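The Box from Waltudix

The factory in Gunawan closed in January. By summer most of the people who had worked there were gone, and the hardware store stayed open mainly out of habit.

I had been at Waltudix for 14 years, first in shipping and then in the office upstairs. When the closing was announced they let each of us take one thing from the building, as long as it fit in a car. Most people took chairs. The man from payroll took the clock out of the break room. I took a wooden box that had sat on the shelf behind my desk since before my time. It had no lid, and I kept receipts in it.

My sister thought this was a poor choice. She had wanted the microwave.

I drove home with the box on the passenger seat and put it on the kitchen counter, and for the rest of the winter it held mail. I applied for jobs in Edance, which is an hour away if the bridge is open. I got two interviews. At one of them a woman asked where I saw myself in three years and I told her I hadn't thought about it. She wrote that down.

In spring my father came to stay. He had sold his place at Kosus and was between apartments, and he said it would be 10 days. He brought his own pillow and a coffee can full of screws. He didn't like how I loaded the dishwasher, and he didn't like the box on the counter.

"What's it for?" he asked.

"Mail."

"Mail goes in a drawer."

So I put the mail in a drawer. The next morning he had moved his pills into the box, along with his reading glasses and a roll of mints. I didn't bring it up. He stayed through May.

We got used to each other. He watched the ball game with the sound off and I did the crossword, and when I was stuck I read him the clue and he gave me a wrong answer with the right number of letters. He fixed the back step. He walked to the store every day for the paper and paid with coins, which the girl at the register didn't seem to mind.

One night the power went out and we sat in the kitchen with a flashlight standing on end. He told me he had once worked at Waltudix himself, for one summer, before I was born. I had never heard this. I asked him what he did there.

"Swept," he said. "Loaded trucks. They paid us Fridays in an envelope."

I asked if he remembered the box. He picked it up and turned it over and looked at the bottom for a while.

"No," he said. "There were more than 100 boxes in that place."

He put his pills back in it one bottle at a time.

In June the apartment came through. I helped him carry his things up two flights, and after that we sat on the floor because the couch hadn't been delivered. He had his coffee can and his pillow. When I got home the counter was bare. I looked in the drawer and the closet, and then I stopped looking.

He called that evening to say the water pressure was good.

"Did you take the box?" I asked.

"What box?"

"The one with your pills in it."

"Oh," he said. "It's right here. Did you want it?"

I told him he could keep it. He said all right, and asked me for a river in Europe, five letters, and I said I'd have to call him back.
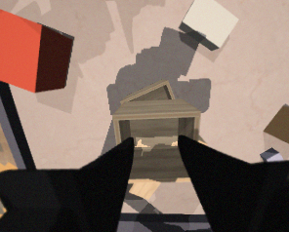
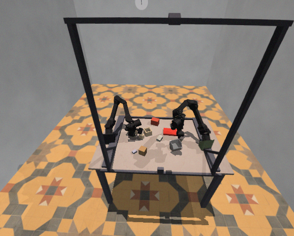 More Stories

The Bridge at Edance
Coins for the Paper
A House Near Kosus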